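Recording Good Two-Handed Assembly Examples: A Walkthrough for New Operators

Written by Kam-wah Yeh
Last updated 06/12/2022

Welcome! If you've found your way to this page, you've probably just been handed a login and a seat at the Gorkonthorpe lab, and somebody has told you that you'll be teaching the arms to put a small kit together. I remember my own first session very well, and mostly I remember gripping the controls as if they might fly out of my hands. You'll relax into it, I promise. Get yourself a glass of water and read this through once before you touch anything.

We're going to be working on the small-parts kit, with its blue pegs and plates, laid out on a sheet of white paper. 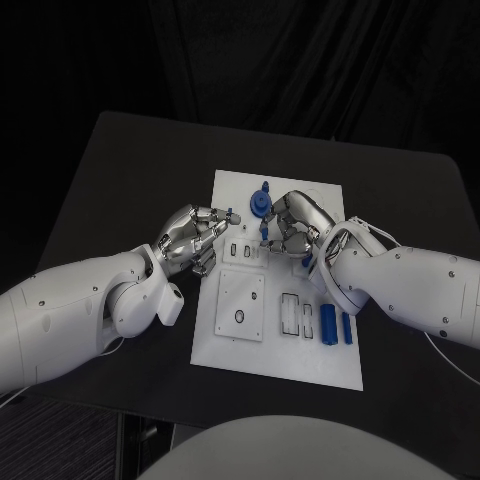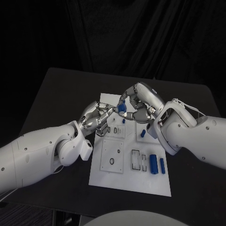

What the learner needs from you

The learner only knows what you show it. It sees what the cameras see, it gets the joint positions from both arms, and it tries to work out what you would do next. So if you wander off halfway through a grasp to think about lunch, it will learn that wandering off is part of the job (I have a whole folder of early recordings where I did just that, and we had to throw every one of them away).

We call one complete recording an "episode." An episode starts with both hands in the rest position and ends with both hands back there. Everything in between should be something you'd be happy to see the arms do on their own.

Before you record

1. Lay out the paper. It doesn't have to be perfectly square to the table, and in fact I'd rather you let it sit at a slight angle and change that angle now and then. A learner that has only ever seen a straight sheet gets very confused by a crooked one.

2. Put the parts down. The plates lie flat with plenty of room between them, and the blue pieces go wherever your layout card says. Please do use the card! We all think we're placing things at random, and then we look back and find we've put the thick rod in the same spot all afternoon.

3. Clear away anything that isn't in the kit. Pens, coffee, your phone, all of it.

4. Open Kurnex, which is our recording program, and check that the picture from every camera is live and moving. Wave at them. I still wave.

5. Type in the task name exactly as it's written on the card. Spelling matters here, I'm afraid. Breltex sorts the recordings by that name at the end of the day, and a stray capital letter will send your work off to a folder of its own where it may sit for weeks.

Recording an episode

Press the left pedal and wait for the tone. Then count to two in your head before you move. That little bit of stillness at the start makes trimming so much easier later on.

Bring in the hand that will do the picking first. Come down from above and slow right down for the last inch. The fingers have a lot of joints and they don't all close at the same speed, so let them settle on the part before you lift. If you lift too early the peg tips over and rolls, and then you're chasing it around the sheet (we have all chased it around the sheet).

Once you have a part off the paper, bring the other hand in to meet it. This is the piece that takes practice. The fingertips end up very close together, and from your chair it can be hard to judge the gap. My advice is to move one hand at a time. Hold the first one perfectly steady and let the second one do all the traveling. When both are touching the part, pause for a breath, and only then turn it or pass it over.

Keep your wrists out of the camera's way as much as you can. A big white wrist right over the plate you're aiming for hides the slot from the learner just when it needs it most. Swinging the elbow out a little usually fixes this.

When the part is where the card says it should go, open the fingers fully, lift straight up, and go back to rest. Press the pedal again and listen for the second tone.

When something goes wrong

It will, and that's fine! If you drop a part and it stays on the sheet, pick it up and carry on. We keep those episodes and mark them "recovered," and they're some of the most useful ones we have. The learner is going to drop things too, and it needs to have seen what comes next.

If a part leaves the sheet altogether, stop and press the right pedal to discard. Don't reach in with your own hand while the arms are live, not even for a second, not even if it's right there. Press the stop button, wait for the light, then reach.

If the fingertips bump each other hard, discard that one too, and have a look at the finger joints before you start again.

Labeling

After each episode, Kurnex will ask you for one of 4 labels: clean, recovered, partial or discard. Go with your first feeling. If you find yourself arguing with the screen about whether it was clean, it was probably recovered.

There's also a notes box. Please write in it! "Slow on second grasp" is plenty. Wan, the training software, doesn't read the notes at all, but I do, every one, usually with a cookie.

How many is enough?

New people always ask me this. For the full kit we're aiming for up to 4000 episodes from the whole group, so please don't feel you have to carry it by yourself. Take a break after every 2 layout cards. Tired hands make jerky recordings, and I would much sooner have a short, smooth batch from you than a long, shaky one. The batch we made back in July was on the long, shaky side, and we're still sorting through it.

Before you leave, park both arms, put the kit back in its tray, and start the Breltex upload. Leave the computer on overnight so the upload can finish.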